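Re: Anchors and rope length on the left side of Bruvine

26th December

Hello all,

thank you for the answers to my first message. I quote the one I want to reply to:

> The guidebook gives 200 feet for the second pitch of Nieminen, but I
> think this is from the old belay, before the tree fell. From the new
> bolts it is shorter. We rappelled with one rope and had to stop at the
> ledge with the loose blocks. I would not do it again. Has somebody
> gone down the other side, toward Zaswood?

Yes, we went down that side in June, two of us, and I can tell you how it was. From the top of Nieminen you walk left along the edge until the ground becomes flat and there is a lot of moss. Please do not go down the first gully. It looks easy from above, but after 100 feet it ends in a wet slab and there is nothing to make an anchor from. The second gully is the correct one. It has a fixed sling on a pine, which we replaced with a new one.
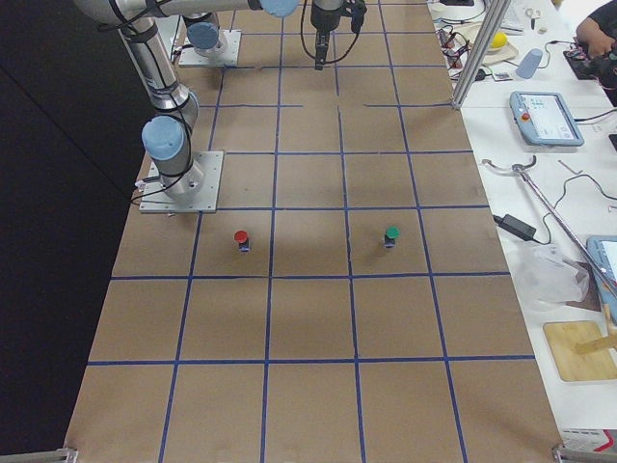
From the pine it is one rappel to the big terrace, and from there you can walk. The path meets the Zaswood trail near the stream. With the packs it took us longer than I had hoped, and the last part is very bushy, so long pants are a good idea.

About the ledge with the loose blocks: I agree completely with what was written. When you pull the rope there, it runs directly over them. We have heard stones come down from it also when no party was above us.

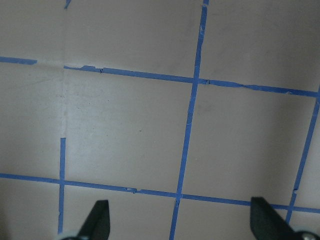
Blue tape grid, upper strip with the torn piece

Now the question of the bolts. I do not want to start again the discussion from last year. My opinion is only that the belay on Kedumer should be moved to the right, where the rock sounds solid. The route itself does not need more bolts. It takes good small cams all the way, and the crux is well protected if you place something before you leave the corner. The cliff is 300 feet high at this point and a party in trouble cannot reach the ground from the present belay with a single rope.

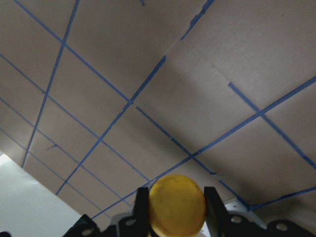

Yellow ball between the grippers

If somebody has a drill and is free when the road opens again, please write to me off the list. I can carry the hardware and I have two ropes.

Regards from the valley, and dry rock to everybody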